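Section 4. Setting Up the Table and Recording with the Hand Rig

This section covers placing the recorder, fitting the hand rig to a tool, and recording the first set of runs. It assumes the Salero rig has been assembled as in Section 2 and that the software from Section 3 starts without errors. If you are building at home, a dining table will do. In a shared workshop, pick a bench you can leave set up between sessions.

4.1 What you need on the table

- The recorder (touchscreen unit)
- The power pack and its cables
- The Salero rig with marker plate and strap
- The tool or container the rig will be fitted to
- One or two objects for the task, such as a cloth
- Masking tape

Keep the USB drive out of the way until Section 5. The recorder writes to internal storage first and copies later.

4.2 Placing the recorder

1. Clear the table from edge to edge. Leave at least 50 cm of open surface on the side where you will work.
2. Put the recorder on the side opposite your working hand, with the screen turned toward you.
3. Set the power pack behind the screen. Stand the antenna up before you connect anything.
4. Run the spare cable off the near side of the recorder, down to the floor. Do not coil it under the screen.
5. Press and hold the power key until the start page appears.

Note: The Rodus power pack has two outputs. Use the one marked with a dot for the recorder. The other shuts off after five minutes with no load and will end your session early.

CAUTION: Keep liquids away from the side ports of the recorder. If you are recording a spray task, fill the bottle with plain water and point the nozzle away from the screen before you arm the rig.

4.3 Fitting the rig to a handle or bottle

The strap takes most grips up to 47 mm across. Anything wider needs the long strap from the Burnard kit.

1. Wipe the grip dry.
2. Lay the rig against the grip with the marker plate facing up and outward.
3. Pass the strap around once and pull it snug. The rig should not turn when you twist it with two fingers.
4. Hold the tool as you would for the task. Check that your fingers reach the trigger without touching the marker.
5. Lead the thin cable down and back toward your own side of the table.
6. Check the LED. Steady blue means the rig is linked to the recorder. Slow blinking means it is still searching.

If the LED goes on blinking, move the antenna clear of the other cables and wait. Restarting the rig rarely helps. Restarting the recorder usually does.

Note: The marker has to stay flat. A plate that has been dropped on concrete can bow by a millimeter or two, enough to throw off the position readings. Lay a ruler across it before each session and print a new one if you see light underneath.

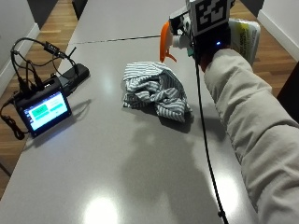 Figure 4-1. Spray bottle with rig strapped to the grip, recorder on the opposite side, cloth between them.

4.4 Lighting and reflections

Glossy tabletops give more trouble than dark ones. Overhead lamps show up as bright ovals on the surface, and the tracker sometimes takes a strong one for the edge of a marker.

1. Turn on the lights you plan to record with.
2. Open the preview page and move the tool slowly over the whole work area.
3. Watch the marker outline in the preview. It should stay closed at every position.
4. If the outline flickers over a bright spot, move the work area or switch off one lamp.
5. Stand where you will stand during the run and check again. Your own shadow changes the exposure.

A matte sheet under the work area also fixes this, but it has to be taped down on all sides. A loose sheet slides with the cloth. We used plain gray poster board for a few weeks and then went back to the bare table with one lamp off.

4.5 Recording a run

1. Place the cloth in the middle of the work area. Bunch it loosely – it does not have to look the same each time, and some variation is useful later for training.
2. Tap the green button on the recorder.
3. Hold the tool still over the table for two seconds. The software uses this pause to mark the start.
4. Carry out the task at normal speed.
5. Return the tool to its starting position and hold still again.
6. Tap the button a second time to stop.
7. Enter a short label, for example "spray, cloth".

Do not stop the recording if you fumble. Finish the motion, then mark the run as "retry" in the label field. The Gounder import script skips those runs unless you tell it otherwise.

Note: A full set for one task is 50 runs. Take a break halfway through and check the strap before you start again. It works loose faster with bottles than with straight handles.

CAUTION: The rig cable is thin and will snag on chair arms. Push chairs back before you begin. If the cable catches, stop and free it by hand. Pulling from the rig end can tear the connector off the board.

4.6 Problems during recording

Marker lost for part of the run
Your sleeve or fingers are covering the plate. Roll the sleeve back or shift the rig higher on the grip.

Position jumps when the trigger is pulled
The strap is loose. Refit as in 4.3, then repeat the last run.

Screen goes dark but the rig LED stays on
The display has timed out and the run is still being saved. Touch the screen once to wake it.

Run saved with zero length
The two-second hold at the start was too short. Delete the run and record it again.

"Low storage" message
Copy finished runs to the USB drive (Section 5.1) and clear them from the recorder.

4.7 Packing up

1. Stop any open run and wait for the saved message.
2. Shut down from the menu. Do not pull the power lead first.
3. Unstrap the rig and empty the bottle.
4. Fold the antenna down.
5. Wind the cables loosely and put them in the same box as the rig.

Section last revised January 17, 2024

Related pages
Section 2. Assembling the Salero rig
Section 3. Installing the recorder software
Section 5. Copying and checking your runs
Printing replacement marker plates
Burnard strap kit: sizes and fitting
Gounder import script: options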